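Geltbridge Household Words

A word list and short-phrase collection for the things people say at home

Hello, and thank you for stopping by. Geltbridge Household Words is a small collection of everyday words and phrases for objects, rooms and chores, gathered from people who live in and near Geltbridge and written down as closely as we could manage to the way they were said. It began as a shared notebook about what different families call the end slice of a loaf (we had far more answers than we were ready for!) and it grew from there, a bit at a time, until it seemed kinder to everyone to put it in a proper folder with a proper README.

What you will find inside

There are 3,000 entries in the main file, words.csv. Of these, 1,255 come with a short phrase showing the word in use, and the rest stand on their own. We would dearly love more phrases, so if you have a good one please do send it in, even if it seems too ordinary to bother with. The ordinary ones are usually what people come looking for.

Each row has the following columns:

word: the word or phrase as it was given to us
standard: the nearest everyday English equivalent
room: kitchen, landing, shed, garden and so on, or left blank
phrase: an example sentence, where we have one
source: spoken, letter or notebook
note: anything else the contributor wanted to tell us

The second file, spellings.csv, is much shorter and lists 80 words that came to us spelt in more than one way. We haven't tried to choose a winner. If you are searching the main file and can't find what you want, have a look there first, as it may be sitting under a spelling you hadn't thought of.

How the words were gathered

Most were collected in conversation, over a kettle more often than not, and typed up the same evening. Others came by letter after a notice went up in the Demissie Reading Room, and a good handful were copied from old household notebooks with the owners' blessing. Every row was read by 2 people before it went in. Where they disagreed about a meaning, both meanings are in the note column, with a semicolon between them.

Things to bear in mind

The kitchen is very well covered and the garage is not. Words for cleaning, baking and laundry make up a large share of the list, and anybody hoping for a rich vocabulary of plumbing will be disappointed for the time being. Older speakers gave us more words than younger ones did, so please don't treat the list as a fair picture of how the whole town talks today. A few entries may be one family's private joke that has slipped through, and we are fond of those and have left them in.

Names and addresses were taken out before anything was saved. If you spot one we missed, tell us and it will be gone in the next release.

Opening the files

Both files are plain UTF-8 text with commas between the columns and quotation marks round any field that has a comma of its own. They open happily in any spreadsheet. If you use the Zistik lookup tool, put the folder next to your other lists and choose Refresh from its menu. The older Catulard format was dropped in September, though the conversion script is still in the extras folder for anyone who wants it.

Licence and thanks

You are welcome to use, copy and adapt the list for any purpose, and we only ask that you mention Geltbridge Household Words somewhere sensible. Corrections, quarrels and new words for the airing cupboard are all very welcome on the issues page.
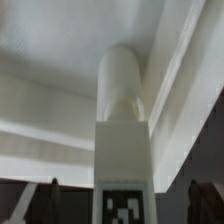

Off-white block with a domed cylinder on top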